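4.2 Swapping the finger pads: bedding as a test surface
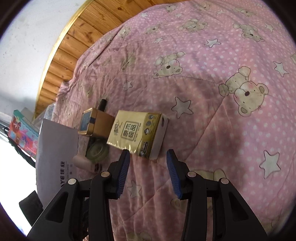 Figure 5. The hand-held gripper with the blue ridged pads, open over the quilt, with the tissue box just ahead of the left pad.

I'll admit I didn't expect the bed trials to earn their own section. When we planned the comparison at Rilham, most of my attention was on tabletops, and soft surfaces were a line near the bottom of the task sheet. Then the first numbers came back and the bed was where the two pad types pulled apart, so we went back in March and ran it properly.

The setup is simple. We used the same two-finger hand-held gripper for everything and changed only the pads. One set was the blue ridged pad you see in Figure 5, which we cut to the Rarkbridge pattern. The other was the smooth Nitico pad from Section 3. Linkages, grip travel and camera mount stayed the same (I checked the mount before every block, and yes, I got teased for it). Each pad did 30 picks in each of the home settings, and the bed block used small household things of the sort shown in the figure: a tissue box, a small tin, a roll of clear tape.

Why bother with a bed at all? A table pushes back. You can come in a little low, let the fingertips touch down, and close. On a quilt the fingertips sink, the cloth bunches up between them, and you can end up holding a nice pinch of fabric along with whatever you were after. I did this a lot in the early practice runs. We scored a pick as clean only if the object came up with no bedding in the grip, and I think that one rule explains most of the gap between our results and the tabletop ones.

The ridged pads gave 5 fabric pinches in their 30 bed picks. The smooth pads did a good deal better on pinches but lost more objects on the way up, mainly boxes held by a short stretch of their side. That trade surprised me. I'd guessed that ridges would win on slip and that pinches would come out even, and my guess was half right. My best explanation is that the ridges catch on the cloth when the fingers drag inward, and a wrinkled quilt gives them plenty to catch on. We tried pulling the bedding tight for a few extra runs (these are not in the totals) and the pinches dropped, so I'm fairly comfortable with that story, though I wouldn't call it proven.

Tape rolls were their own little headache. Lying flat, a roll is low, and with sinking fingertips there isn't much height left to hold. Both pads struggled. What worked best was putting one finger through the middle of the roll and closing on the rim – a move I never thought to put in the instructions, and one I started using halfway through the block. I've left those picks in, but they're marked in the log so anyone can pull them out.

The camera gave us less trouble than I feared. I'd worried that a busy printed quilt, with teddy bears and stars in several sizes, would throw off the Ciobanu tracker, which we use to recover the path of the hand. In fact it seemed to like all that pattern. Tracking dropped out on plain white walls far more often than it did on bedding. After throwing out the clips with lost tracking we kept 174 across all settings, and the bed block gave up very few of them.

One thing I'd do differently is the approach angle. We let the operator pick it, and I tended to come in shallow with the smooth pads and steep with the ridged ones, probably out of habit. That's a confound, plain and simple. With only 30 picks per pad I can't split the data by angle and say anything useful, so please read the bed numbers as a comparison of pads in one person's hands. A follow-up with 100 picks per pad and a fixed angle is planned, using the same scoring rule for fabric in the grip.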